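## 4. Comparing two hands on the Vareck arm

Use this section when you must choose between the Prarness hand and the Dronder hand. Do the same task with both hands, in the same kitchen, with the same operator. Start with the cup task. It shows weak points of a grip very quickly.

1. Turn the arm to "hold" and attach the first hand.
2. Open the wrist camera view on the laptop.
3. Close the fingers on the cup at 80 percent speed.
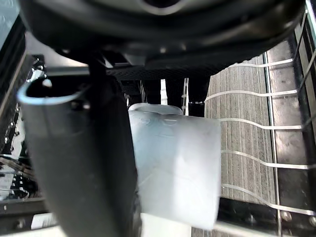
4. Write down the grip force when the cup stops moving between the fingers. If the cup bends, lower the force by 7 percent and try again.
5. Lift the cup, hold it for seven seconds, and put it back in the rack.

**Note:** Keep the head camera view open too. The wrist view alone does not tell you how far the arm is from the counter.

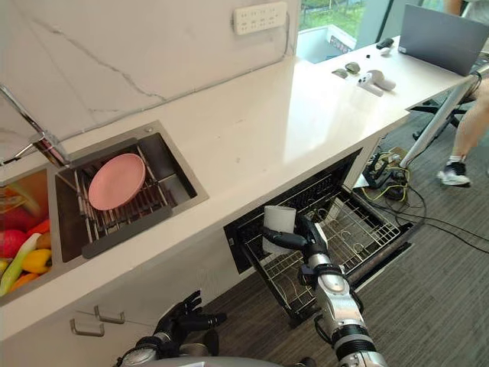

**How many tries are enough for one hand?**
Do up to 100 for a final report. For a first opinion, a short series is fine — but use the same number for both hands.

6. Save the log under the name of the hand, then move the arm away from the rack.
7. Lower the wrist over a free part of the floor and stop the arm there.

**Caution:** Look where the cables are before you lower the arm. A finger can catch a loose loop and pull it.

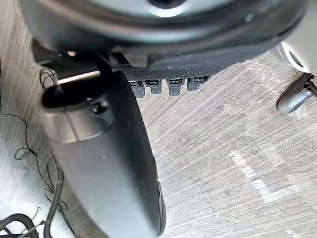

8. Open and close each finger slowly, one time. Listen for a clicking sound. Samira Yammine found in January that a clicking finger gives wrong force values, so do not continue with it.
9. Raise the arm and bring the hand over the countertop. Check that the wrist camera still sees the finger and the surface together. If the picture is too bright near a window, lower the exposure in the Xia controller menu.
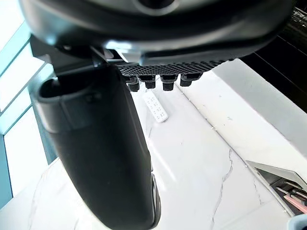
*Fig. 4-4. Wrist camera view over the countertop, with the power strip beyond the finger.*

10. Change the hand and repeat from step 2. Do not change the exposure again — the two logs must be comparable.

Send both logs to Snežana Omerović before you remove the second hand.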